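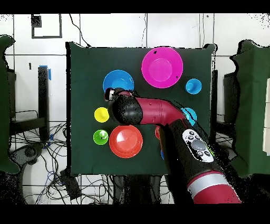

The Sernunis Project Group, Lutham College of Engineering
Posted 1 Feb 2021

4. Tabletop task and student trials

4.1 Setting

The trials were part of Sernunis, a one-semester project course for third-year students. The course had 17 students, who worked in teams of two or three. Each team wrote its own planner and its own grasp selection code. The low-level arm control, the calibration routine and the safety stops were supplied by the course and could not be changed.

All teams used the same arm and the same table. The table was covered in dark green, which made it easy to separate from the brightly colored dishes by hue alone. We had tried a bare tabletop in the pilot course and found that reflections from the overhead lights were often taken for objects. The green surface did not remove this problem, as the dishes are glossy themselves, but false detections away from the dishes became rare.

4.2 Task

A trial began with plastic-toy style tableware placed by a student from another team. The placing student was told to leave a clear path for the arm to at least one object and was otherwise free to choose. The program then had to sort the objects by shape and stack the bowls in order of size, largest at the bottom. A layout could start with some bowls already stacked in the wrong order, in which case the stack had to be taken apart first.
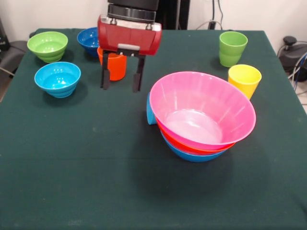

Fig. 4. Table during a trial. The stack on the right has the large pink bowl on top; a smaller bowl lies tilted against its left side.

Layouts such as the one in Fig. 4 were the hardest for most teams. From overhead, a wide bowl on top of a stack hides what is under it, and a program that looks only at the top view will treat the stack as a single object. Two teams added a height check to deal with this. A third, team Arnine, lifted the top bowl a short distance and looked again, which was slow but needed no extra sensing.

Tilted bowls caused a different kind of failure. The grasp code assumed a level rim, and the fingers closed either too high or on only one side of the wall. We left this case in the test set on purpose – students had to decide whether to attempt the grasp or report the object as out of scope. Either choice was accepted if the report explained it.

4.3 Data and scoring

Between them the teams logged 3272 grasp attempts. An attempt was counted as soon as the gripper was told to close, whether or not anything was in reach. Attempts stopped by hand were kept in the log and marked. Each team was also scored on 20 fixed layouts that it had not seen before, run in one session with no changes to the code allowed between layouts.

The final score had two parts: the share of layouts completed, and the number of attempts used. We gave no points for speed. In the pilot course, which ended in October, speed had been scored, and most teams spent their last weeks raising joint speeds when they could have been fixing perception errors.

4.4 Observations

Cups were easier than bowls for every team. A cup standing upright can be approached from any side, and the usual fault was a collision with a neighbor on the way down. Team Bárány avoided most of these by picking the most isolated cup first and working inward.

The arm itself was a source of missed objects. In views taken from above, the forearm can cover part of the table, and programs that took a new image before the arm had moved clear lost track of whatever was beneath it. The fix is a fixed parking pose before each image. All but one team had adopted it by the final session, and the remaining team kept a list of earlier positions instead – a method that worked until an object was bumped.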